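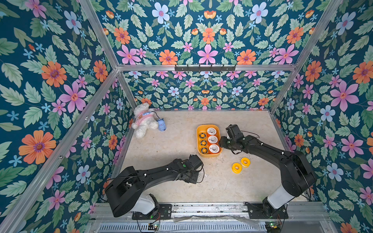
Pádraig Tierney reckoned the trade day at Ustley was better when it was held in February, as the merchants had more time to talk then. I have only been to the later one, so I can't compare. I got there at ten and paid nothing to park.

Awasthi had the largest stand, with wallpaper at the front and bathroom fittings behind. Large florals on dark backgrounds were getting most of the attention. I asked about pattern repeats and was told to allow an extra roll for a chimney breast. The sample books can be borrowed for a fortnight against a deposit.

Next door Fosska was showing radiator valves and basin taps. The 45-minute talk on fixing leaks started late. Aisling Tully gave it and kept to jobs a householder can do: isolating a tap, changing a washer, winding thread tape clockwise on a male thread. She doesn't like seeing tape and paste used together on small fittings. There were 200 chairs and most were taken.

Small plumbing goods were sold by the piece, thread tape included. I bought two compression elbows and a stop end.
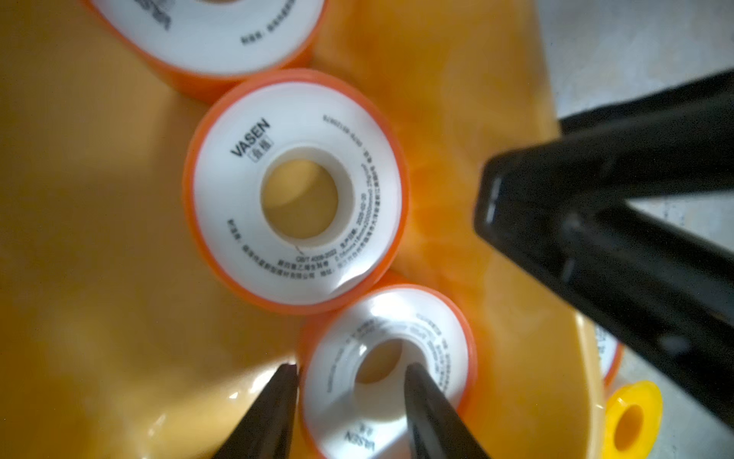 Getting there and food

The bus from the station stops 400 metres from the gate. Tea and rolls were on sale in the yard until two. Take cash, as the card reader was down for most of the morning.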